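Dish Return and Wash Table: Frequently Asked Questions

Jastport Residence Hall, Shared Kitchens
Updated May 2025

The shared kitchens at Jastport are open to all residents and their registered guests. The questions below are those most often received by the Kitchen Office. Residents who do not find an answer should write to the office using the form at the front desk.

Who may use the wash table?
Any resident with an active kitchen card may use it. Guests may wash dishes when accompanied by the resident who registered them.

Where should I put dishes that have not been washed?
Please scrape all food into the waste bin and set the dishes in the return tub. Do not leave dishes on the window ledge or on the floor beneath the table.

How should plates be placed in the tub?
Place plates gently and leave the handles of the tub free. Knives and other sharp items must never go into the tub. They are to be washed by the person who used them and returned to the locked drawer in Kitchen 3.

May I leave a tray to soak?
Yes. Trays used for sauces, marinades, or stewed fruit may be left to soak until the end of the meal period. A soaking tray should stay flat on the table and should not be moved while it is full. Red sauces can stain towels and clothing, and residents are advised to keep both well away.

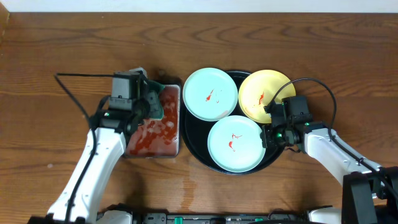

Wash table with a tray of reddish liquid, a green scrubbing pad or cloth, and plates at the tub.

What may I use for scrubbing?
Green pads are provided for trays and pots. They should not be used on nonstick pans or on glasses, for which soft sponges are kept on the shelf above the sink. Personal steel wool is not permitted on shared items.

How do I empty a tray after soaking?
Carry it level to the deep sink and pour slowly. Solid food must be caught in the strainer and placed in the waste bin. If a tray is too full to carry safely, use the ladle to lower the level first.

What if liquid spills on the wood?
Wipe it up at once with a damp cloth and then dry the surface. Do not use bleach. The tabletop was refinished in March, and marks that remain after wiping should be reported to Hawi Zeleke in the Kitchen Office.

I broke a plate. Will I be charged?
The first broken plate in a term is not charged. Further breakages are billed at $3 per plate. Please wrap the pieces in newspaper and label the package before disposal.

May I keep my own dishes in the shared kitchen?
Personal dishes may be stored in an assigned cubby. There are 53 cubbies, and requests are handled in the order received. Dishes left elsewhere for more than 13 days will be moved to the lost property shelf.

Whom should I contact?
For cubbies and kitchen cards, contact Esperanza Whitlock at extension 674. For supplies – pads, sponges, soap, and towels – contact Amanuel Dinsa at the front desk.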